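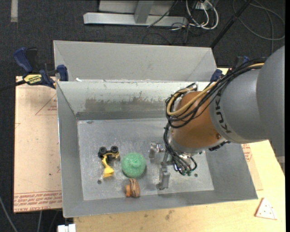

The Well at Clundon
By: I-hsuan Man

The man from Gistura wanted eleven hundred dollars to find water on my mother's land, and he wanted it before he got out of the truck.

"That's the reading fee," he said through the window. "Drilling's separate."

"What are you reading?"

"The ground."

I had driven four hours to be there. My mother stood next to me in her gardening hat with the checkbook already in her hand, which told me how the phone calls had gone. The old well had gone bad in June of the year before, first a smell and then a color, and since then she had been hauling jugs from the Hsieh place down the road and telling me everything was fine.

"And if you read the ground and there's nothing in it?" I asked.

"There's always something in it."

"I mean water."

He looked at my mother as if she might like to step in. His name was stitched on his shirt but the thread had gone, so all I could make out was a D and what might have been an n. He was sixty or so, very clean, with the kind of hands you see on piano teachers.

"Your mother tells me you do insurance," he said.

"Claims."

"So you'll know about risk."

"I know about people who get paid whether they're right or wrong."

My mother wrote the check. She leaned on the hood of his truck to do it, and she took her time over the signature, the way she does when she wants me to see that her hand is steady.

He got out then. I had expected a machine of some kind, a box with a dial, and I'd been getting ready to ask what the dial was connected to. What he had was a coat hanger. He had cut it in half and bent each half into an L, and he slid the short ends into two plastic pen barrels so they could swing.

"You have to be kidding," I said.

"Go make some tea," my mother told me.

I didn't make tea. I followed him across the yard at a distance that I thought was polite and that he probably thought was not. He walked slowly, his elbows tucked in. Past the shed the wires drifted apart. Near the fence they came together again and crossed, and he stopped and scuffed a mark in the dirt with his heel.

"Your hands moved," I said.

"Sure they did."

"You tipped them."

"Probably." He walked on.

It is hard to argue with somebody who keeps agreeing. At work I get the other kind, the ones who swear the tree fell on the car when the tree has been lying in the same spot since before the car was built. I have a whole set of questions for them. I ask what they had for lunch that day, and then I ask again twenty minutes later. I don't have any questions for a person who says probably.

He went up and down for most of an hour. I noticed he spent a good while by the willow, and longer down in the low corner where the grass stays green through August. Anybody could have picked those places. I could have picked them from the kitchen window for free, and I said so.

"So where would you drill?" he asked.

"What?"

"If it was you. Where would you put it?"

I pointed to the low corner. He nodded and wrote something in a little notebook, and it crossed my mind that I had just done his job for him and that my mother had paid for it.

We ate lunch on the porch, the three of us, because my mother can't have a person on her property and not feed them. She'd made the noodles she makes for funerals. He ate two bowls. He told her about a family in Wonatstead who drilled 771 feet on the advice of a college man with a computer and brought up dust. I asked the name of the family. He said he didn't like to use people's names.

"That's handy," I said.

"It's a small town," he said. "They'd be embarrassed."

My mother asked whether he had always been able to do it. He wiped his mouth and said his grandmother had walked wells, and that he didn't know what it was. He had been tested once, he said. A man from a newspaper had buried pipes in a field, some with water running and some dry, and he had done no better than a coin toss.

I put my fork down. "You failed?"

"Flat out."

"And you still charge for it."

"People still call."

"Do you tell them that? Before they pay?"

"I told your mother on the phone," he said. "First thing."

I looked at her. She was picking the green onions out of her bowl and laying them on the rim, a thing she used to slap my wrist for.

"He did," she said. "I thought it was decent of him."

I took my bowl inside and washed it, and then I washed the pot. There was a jug from the Hsiehs' on the counter, and I used most of it before I remembered where it came from and how far she had carried it. Through the window I could see them talking. She was laughing with her whole face. My father had been dead two years by then, and I tried to remember who else had sat on that porch in that time, and I came up with me, at New Year's, for a night and part of a morning.

When I came back out he was bent over a map of the lot, a real one, from the county. He had circles drawn on it. There was a circle where each of the neighbors had a well, and next to each circle a depth, written in pencil in small square numbers.

"Where did you get those?" I asked.

"Courthouse. It's public."

"So that's how you do it. You look it up."

"I look it up too," he said. "I'm not stupid."

He tapped a spot up the slope, thirty steps above my low corner and nowhere near the willow. It was bare ground. My father had parked the tractor there and nothing had grown since.

"The wires crossed there?" I asked.

"They crossed all over. They cross when I'm tired." He folded the map. "Your corner's wet, but it's wet from the top. That's the septic from next door, to be blunt about it. You'd have had a well for a summer and then you'd have had what you've got now."

I said that was a guess. He said yes, it was. I said a real survey would tell us, and he said it might, and he gave me the name of a firm that did them and what they cost. I won't say what they cost. My mother watched me do the math.

The drillers came on 2025-05-20. I took the day off and drove out again, and I told everyone at the office that I was going to protect my mother from a swindle. I brought a folding chair and a folder. In the folder were his receipt, a copy of the canceled check and a letter I had written to the state, with a blank for the depth at which they gave up.

The rig was so loud that we couldn't talk, and I think we were both glad. Gray paste came up, then brown, then gray. At fifty feet it was dry. At eighty the foreman made a face at me, and I don't mind saying I enjoyed it. I uncapped my pen.

They hit it at roughly 100. It wasn't like in the movies. The paste just got thinner, and one of the men raised a thumb, and my mother put her hand on the back of my chair.

I've thought about it a fair amount. The neighbors' wells were all within a few feet of that depth. You could have put a pin almost anywhere on the upper slope and come out the same, and the foreman told me as much while he was rolling up his hoses. It proves nothing about coat hangers. I explained this to my mother over dinner and she agreed with every word of it.

"Have some water," she said.

It tasted like pennies. The lab said it was clean, and I had a second lab say so too.

He had left the wires on the porch rail, whether he meant to or not. She asked me to throw them out. I carried them around the side of the house to the trash, and it was getting dark, and there was no one on that side of the house but me. I slid the short ends into the pen barrels and tucked my elbows in.

I walked from the trash cans to the shed. Then I walked from the shed to the fence. They crossed once, near the place where we buried the dog, and I'm fairly sure I tipped them.

The letter to the state is still in the folder. My mother called last week to say that Dan was coming over to look at the gutters, and I said, "Who's Dan?" and she said I'd met him, and what did I think about coming for the weekend.

"What does he know about gutters?" I asked.

"Not much," she said. "He told me that first thing."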